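Home | Drops | Reviews | Opinion | About

Stop paying resale for hoodies you'll never wear

By Leonor Brandão
November 27, 2023

So the Killine fleece hoodie sold out in 2 minutes again, and by lunch it was up on Hosseinzadeh for $318. Retail was $200, which was already a stretch for a grey hoodie with a tiny logo on the cuff!

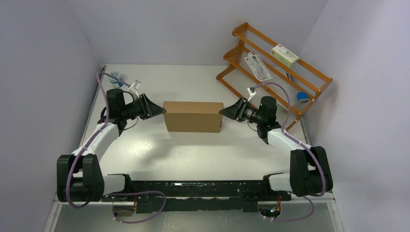
I get it, I really do. I sat in the Drerinwood queue last February with two phones and a laptop going, and I still missed out (my sister got one and never lets me forget it). But a hoodie is meant to be worn to the shops and spilled on. Once you've paid that much you start treating it like your nan's good china.
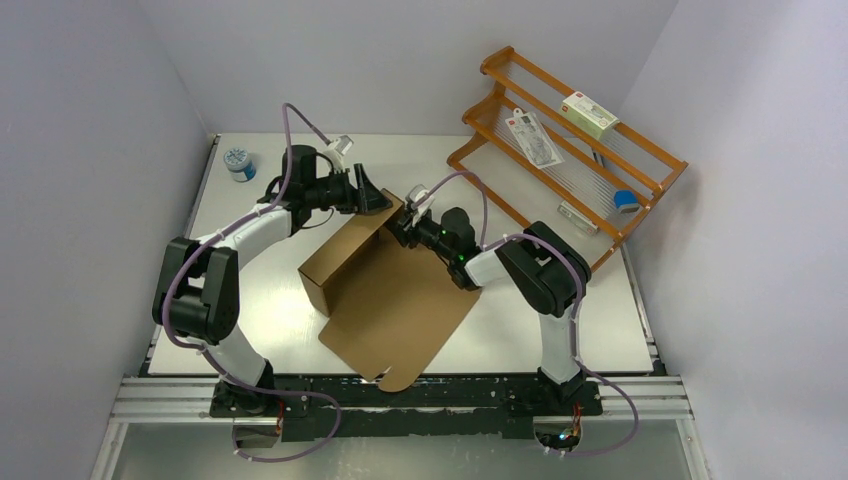 A cardboard box, partly unfolded.

My favourite jumper this year was a $38 one from Clirnmont, in a colour I'd call wet brick. It's heavy, it's warm and the cuffs haven't gone baggy. I've had more than one stranger ask me where it came from, and they always look a bit let down by the answer.

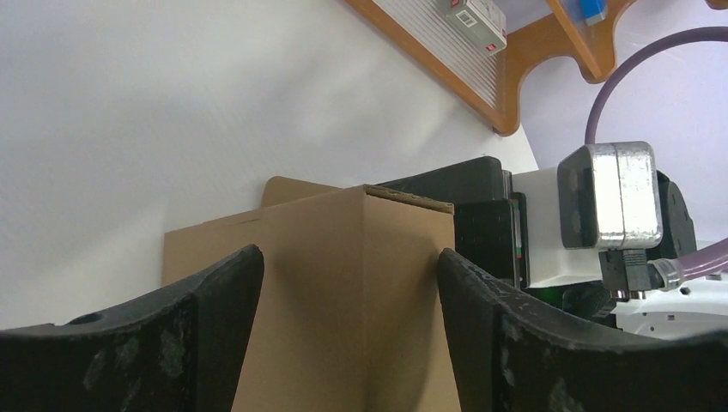 What I'd do instead

Wait a month. Half these pieces come back in another colour, and the resellers get nervous and drop their prices. If you still want it then, go for it, and please take the tags off.

Recent posts
- Clirnmont sizing: go up one
- Are drop queues rigged?
- Washing heavy fleece at home

Contact | © 2023 | Back to top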